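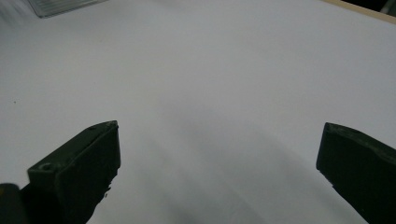

How Does a Bill Become a Law?

Quick version for kids, grades 3 and up. Updated 26th July

So you have a great idea for a rule. Longer recess. Cleaner rivers. Safer bikes. How does it get to be a real law for the whole country? It takes a while. Most ideas never make it.

What's a bill?

A bill is a law that isn't a law yet. Just an idea, written down in careful words. Anybody can think one up -- a teacher, a mayor, a kid. But only a member of Congress can bring it in.

Who is in Congress?

Two groups. The House of Representatives and the Senate. Big states get more people in the House. In the Senate every state gets two, big or small. Both groups meet in the Capitol, in Washington, D.C.

Step one: it gets a number

The bill is handed in and gets letters and a number. House bills start with H.R. and Senate bills start with S. Let's follow a bill to put water fountains in every national park. Call it H.R. 327. (We picked the number. Go with it.)

Step two: the small group

H.R. 327 goes to a committee. That's a smaller group that knows a lot about one thing, like farms or parks or money. They ask questions. They invite people in to talk. They change words, sometimes lots of words. Then they vote on sending it ahead. Plenty of bills stop right here and never move again.

Step three: debate and vote

Now the whole House talks it over. Some members are for it, some against. Who pays for the fountains? Who fixes them? Then they vote. More than half say yes -- it passes.

Step four: do it all over again

Off to the Senate. Another committee, more talking, another vote. In the Senate a few members can keep the talking going a very long time, and it can take 60 votes out of 100 just to stop and move on. If the Senate changes anything, the two groups have to agree on the exact same words. Every comma.

Step five: the President

The President can sign it. Then its a law! Or the President can say no. Saying no is called a veto. Congress can still win after a veto, but two thirds of the House and two thirds of the Senate have to vote yes. Hard to do. Doesn't happen much.

What if the President does nothing? After ten days, not counting Sundays, it becomes a law anyway, as long as Congress is still meeting. If Congress has gone home for good, it usually dies. That's a pocket veto. Funny name, real thing.

Words to know

Bill: an idea for a law, written down
Debate: talking about both sides
Veto: when the President says no
Capitol: the building. With an O. Capital with an A is the city. Everyone mixes these up

Try it

Write your own bill. One page, one idea. Read it to your familly and have them vote. Somebody gets to be President and can veto it.

Next one is up in September: what does a governor do?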